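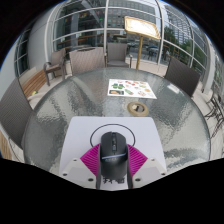 Search tips... Go

Workshop Tips > Tools & Grippers

Comparing soft fingers on a hand-held gripper

Use something smooth and awkward. A computer mouse works well – it's rounded, and it shows up a weak hold fast. Set a flat sheet on the table as a target and go back to it each time. Dagim Tilahun and I did 363 picks with the Wolstead fingers and 363 with the Giline pair before changing anything else.
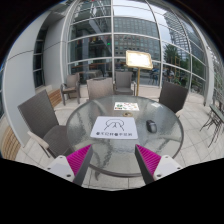
Do both fingers need to be changed together?

Change them as a pair. A new finger opposite a worn one pulls the object to one side, and your numbers won't mean much.

Check the finger screws every 6 picks. Write down drops and slips separately – a slip still counts as a hold. 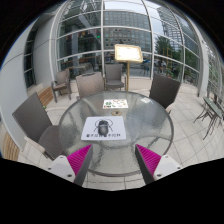

Then repeat the set on a second surface. The Giline pair did better on cloth, and I'd still pick Wolstead for glass.

Tagged: grippers, testing, small tools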